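Teaching by hand

At Prondholm, the robots learn a task without being present when it is taught. A person puts on two grippers, one on each hand, and does the work at a table in the ordinary way. Later the recordings go to a machine with the same kind of jaws, and the machine must find its own way to the same result.

The project is called Trurnila, and its subject is the shopping bag. This sounds small for a research group, but thin plastic has been a difficult material for robots for many years. It folds differently each time it is touched, light goes through it, and a camera often cannot decide where the bag ends and the table begins. A rigid box can be described by its corners. A bag has no shape of its own, and everything that lies inside changes it again.

The older way of teaching was to drive the robot arms from a distance, with a second pair of arms as the control. It gave clean data, but it was slow, and after an hour the operators were more tired than the results were worth. With the grippers on the hands, the person feels the weight of the object and corrects a bad grasp before thinking of it. The group believes that these small corrections are the most valuable part of the recording.
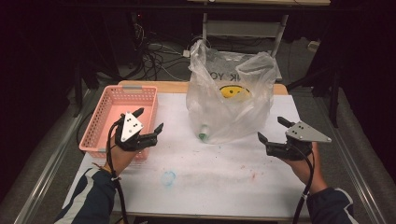
The corrections are exactly what worries Bronisława Makowska, who argues that a person's wrist can do things the robot's wrist cannot, and that a method which forgets this will teach the machine to fail very elegantly. She would like every demonstration to be checked against the limits of the arm before it is used for training, even if many must be thrown away.

The group has followed this advice in part. Of 1,349 demonstrations made until the end of December, 938 were kept. The others contained a movement the arm could not repeat, or a moment when the position of one gripper was lost. The patterns of dots on the metal plates help to follow the position, but a hand turned too far can hide them from view.

The first trial on the real robot had 120 attempts with bags that were not used in the training. The robot did well when the handles stood up and badly when they had fallen inside. In 16 attempts it closed the jaws on air, waited a moment and tried again from another side – a behaviour that was in the demonstrations, although no one had asked the demonstrators to show it.

For the next stage the group wants to use heavier contents and to let the two arms pass a bag between them. The passing is already recorded. The timing is still poor, and one arm usually lets go before the other has a firm hold.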